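Gripper Comparison Program: Frequently Asked Questions
Beltgate Center for Applied Handling

The answers on this page apply to the current round of gripper trials and will be updated when the round closes in August.
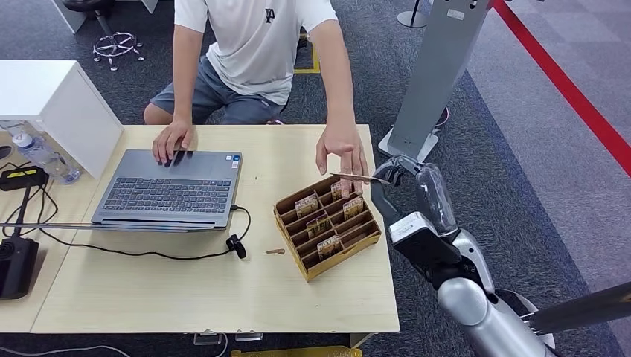

Requests to join the program, to lend equipment or to visit the test room should be sent to the program office. Please read the answers below before writing, as most questions about eligibility and scoring are covered.

What is the purpose of the program?

The program compares grippers on small handling tasks that come up in offices, libraries and light assembly. Manufacturers test their products under their own conditions, and the results are hard to set side by side. The Center runs every gripper on the same arm, with the same controller settings and the same set of objects.

Which grippers are included in this round?

Three models are under test: the Harkis two-finger gripper, the Nazari gripper with soft finger covers, and the Skoltel narrow-jaw gripper. A fourth model was withdrawn by its maker before the trials began and will not appear in the report.

Why are thin cards part of the test?

Thin, flat objects separate the grippers more clearly than blocks or bottles do. A card stored upright in a slot leaves very little room for the fingers on either side. If the fingers close at a slight angle, the card bends or jams against the slot wall. Passing a card between the arm and a person is scored as a separate task.

How many trials does each gripper complete?

Each gripper completes 80 card trials. Of these, 40 are picks from a slotted organizer and 40 are exchanges with a staff member. The remaining tasks vary by round and are listed in the test plan. The previous round produced 542 scored trials in total, including those repeated after a fault.

How is a trial scored?

A trial is passed if the object is taken, moved and released without being dropped or marked. A time limit of 32 seconds applies to every card trial. A trial stopped by the operator for safety reasons is recorded as stopped – it is neither passed nor failed – and is repeated once.

May a manufacturer supply its own fingers?

Yes. Fingers of any material may be used, provided that the same pair stays on the gripper for the whole round. Clear plastic fingers are accepted, but applicants should note that they can be difficult for some depth cameras to detect.

May a manufacturer adjust the controller?

Grip force and closing speed may be set once, before the first scored trial. Arm speed is fixed by the Center and may not be changed.

Are staff members at risk during the exchange task?

The arm runs at reduced speed whenever a person is within reach. An operator remains at the stop button throughout. Staff members take part by choice and may leave the task at any time.

Will the results be made public?

A summary will be posted on this site. Each manufacturer receives the full record for its own gripper and may submit a written comment of up to one page, which will be printed with the summary.

Can visitors observe a session?

Visits are possible by arrangement and begin at 10 a.m. Visitors are asked to stay outside the marked area while the arm is powered.

Who is responsible for the program?

The program is directed by Tumaini Shemweta. Questions about scoring should be addressed to the director in writing, with the name of the gripper and the trial number where these are known.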